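Stretching after long shifts: a talk with Gareth Kettle

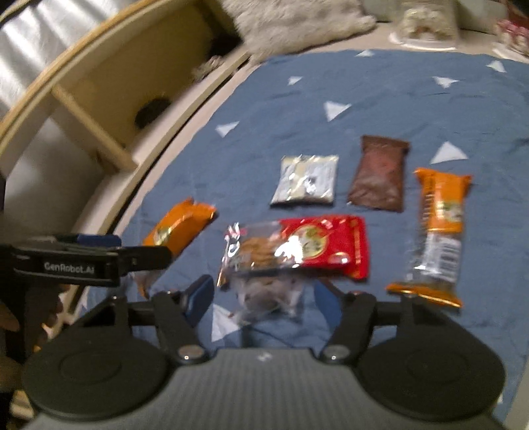 Gareth Kettle has taught a mobility class in Naylor for 9 years, mostly to people who stand all day for work. He started it after his own back trouble. "I was stocking shelves at night and could hardly tie my shoes," he said. "A therapist gave me a strap and a foam roller, and I used them every day until February." He keeps the routine short and tells people to do it at home, on a rug or on top of the bed. A quilt like the blue one with white triangles is fine for the hip and ankle work, he said, but snack packages should come off it first. The roller needs a hard floor.

The class runs 15 minutes at the end of a shift. Kettle begins with the calves, then the hips, then the upper back. He is not fond of deep pressure. "People think it has to hurt. If you're holding your breath, back off a little."

He uses two rollers, the Furkum and the softer Cistano. Beginners get the Cistano. "The Furkum is good – I just wouldn't start with it."

Last year 177 people came at least once, up from 150 the year before. Most were nurses and warehouse staff. Kettle would like to add a morning class but has not found a room. He asks anyone with numbness or sharp pain to see a doctor before signing up.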